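Sorting toy bricks by colour, not enough bins

Asked in July, 2 answers

I have small open-front bins for our toy bricks, two orange and one green. 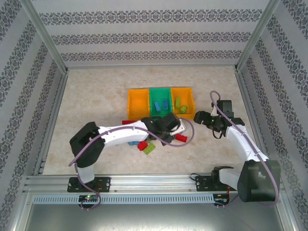 Light blue goes in the green bin and lime green goes in the right-hand orange one. The red bricks are still on the floor. Should red have the empty orange bin, or should I swap things so the lime ones are in the green bin? I'd rather not buy more.

Answer 1
Swap them. Lime in green, red in one orange, light blue in the other. Put a matching brick on top of each bin so people can tell the two orange ones apart. We did this with 169 bricks and it took 20 minutes.

Answer 2
depends how many you have. we gave up on colours and sort by size now

Comment from the asker
Swapped them, thanks. Does Ferkmont sell the bins in blue?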